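1/28/19

**Pretville furniture maker asks landing-desk buyers to measure first**

Lagman, the Pretville table maker, has cut its claims for the Stukdale long table after 3 months of complaints from people who bought it as a desk. The table is still on sale. The word "workspace" has gone from the label.

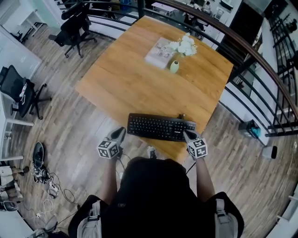
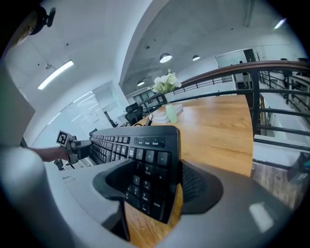
*The table by the railing, with the keyboard, the white flowers and the pale green vase.*

"We said it would turn any landing into an office," said Rodel Umali, who runs the Lagman workshop. "I never liked that line. A landing has a handrail, a stair and people going past with washing. Put a table on it and you have a table on a landing."

Lagman sold 1,578 of the tables last year and heard back from 300 buyers. Most of the grumbles were dull ones — a keyboard takes up more of the front edge than people expect, and whatever sat there before gets pushed to the back. Flowers and books end up behind the typing and stay there. Several buyers had been told by a magazine that this was "styling". Lagman takes no view, except that a vase of water and a keyboard don't belong on the same plank.

The firm now gives three pieces of advice with each order:

- Leave room to pull a chair out without backing on to the stairs.
- Lift a keyboard from both ends when you clear up, and wipe under it.
- Keep the vase, or keep the pile of books, if you must have one of them.

Noel Mercado, who handles sales in Nonville, doubts that many will read it. "People buy a long table and fill it," he said. "We've stopped promising they won't."

A new leaflet, with 3,000 copies printed, goes to shops in March. It has a floor plan to draw on and no slogan. Lagman will not be offering a matching desk tidy, despite requests, as Mr Umali thinks they mostly hold dead pens.

Press questions should go to Noel Mercado at the Nonville showroom.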